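Subject: Re: [council-online] Parking permit reminders turning up blank

Morning all (well, 11.19 by my clock, so only just),

> We moved our permit renewal reminders over to Suvetti in November and
> residents are telling us the email arrives with no expiry date in it.
> The text message version is fine. Has anyone else on the list had
> this, and did you get anywhere with the helpdesk? We have 211 people
> due to renew this month and I'd rather not ring them all!

Yes, we had exactly this, and I feel your pain! Ours was the visitor permits and it went on for the best part of a month before I got to the bottom of it. The email template and the text template look the same in the editor, but they pull the date from different places. The text one reads it straight from the permit record. The email one wants it from the booking form, and if the resident renewed by phone or at the desk there isn't a booking form, so you get a lovely blank space and a cross resident.

The Suvetti helpdesk were friendly enough but kept sending me back to Hamalex, who do our forms, and Hamalex kept sending me back to Suvetti. I gave up and did it myself, like this:

1. Open the email template and take out the date field completely. Don't just edit it, it remembers the old setting (I lost an afternoon to that).

2. Put the field back in from the list called Permit, not the one called Booking. Save, then send a test to yourself using a permit that was renewed by phone.

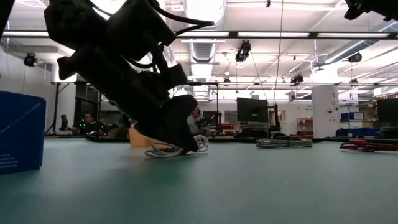

3. Send the real ones in batches. We did 200 at a time and had no trouble, but when I tried the whole lot in one go it stuck halfway and I had to work out who'd had theirs.

One more thing while you're in there: check the calendar attachment as well. Ours was putting the renewal in at 2 in the morning, bless it, and that's a separate setting under Notices.

Are the Kozan and Steritz offices still on the old letters? I'd love to know if the paper version prints the date properly for phone renewals.

Shout if you get stuck, I'm at my desk until four.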